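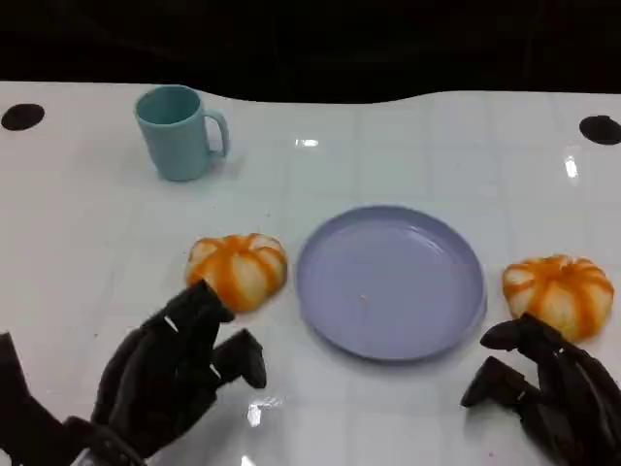 3 min read · 14 replies

Forums > Student Projects > Humanoid Arms > Two-hand plate task, which hand goes first?

This site uses cookies to keep you logged in. Accept | Settings

thumbjoint_k
We're doing the table setting challenge for our second-year robotics class. Mug, plate, two striped bun/pumpkin things, one on each side of the plate. Both have to end up on the plate and the mug must not be touched. We have 117 recorded demos and the policy is OK with the left hand and poor with the right. Should we train both hands moving together, or left then right?

Nukix
Left then right. Two hands over one small plate is asking for a collision. We lost most of a semester to that.

Clirnau
Disagree. If you do them in sequence the right arm sits there waiting, and the policy learns that waiting is fine. Ours would just stop. Record both reaching together and only stagger the release.

thumbjoint_k
We did get some of that. In a few runs the right arm stays parked and never starts. I thought it was a lighting problem because the table is so shiny.

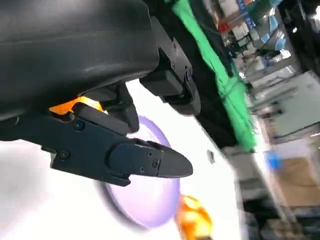

The wrist view is the other thing I wanted to ask about. When the arm moves fast the background smears badly, and I don't know if we should drop those frames or leave them in. The full set is 1,898 clips after we cut it up, and I'd hate to lose a lot of them.

Nukix
Leave them in. The robot is going to see the same blur when it runs. If you train on clean frames only, it has never seen its own motion.

Clirnau
Agree on that one. Slow down your teleop a little too. Most people drive it too fast near the object.

Kavinda Thambiah
I TA a class with nearly the same task. Check how your right hand comes in before you change anything else. If the fingers are low and in front of the object, you push it away before you close. Our students blamed the network for weeks in April and the fix was a higher approach.

thumbjoint_k
OK, that could be it. The left hand wraps around its pumpkin fine. Here is a head camera still.
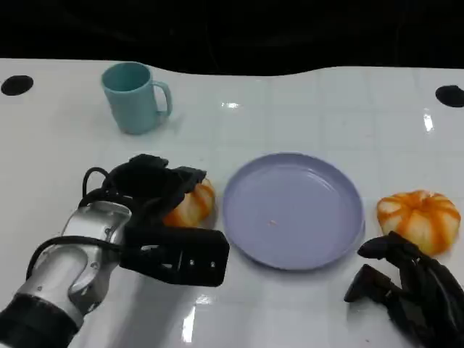

Left hand around its pumpkin, right hand still in front of the other one.

Nukix
I'd still go in sequence. Look how little space there is on that plate.

Clirnau
There is plenty of space if the drop points are set apart. The plate isn't the problem – the parked arm is.

Kavinda Thambiah
Try both on a small batch and compare. Use the same start positions or the numbers won't mean much.

thumbjoint_k
Will do. We have the lab until the end of the week. I'll re-record the right hand with a higher approach first and leave the order alone, then post what we get.

Related threads
Wanigasekara hand: replacing a thumb tendon
Trumgate arm drifts after homing
How many demos for a pick and place final project?
Reflections on a white table, does a mat help?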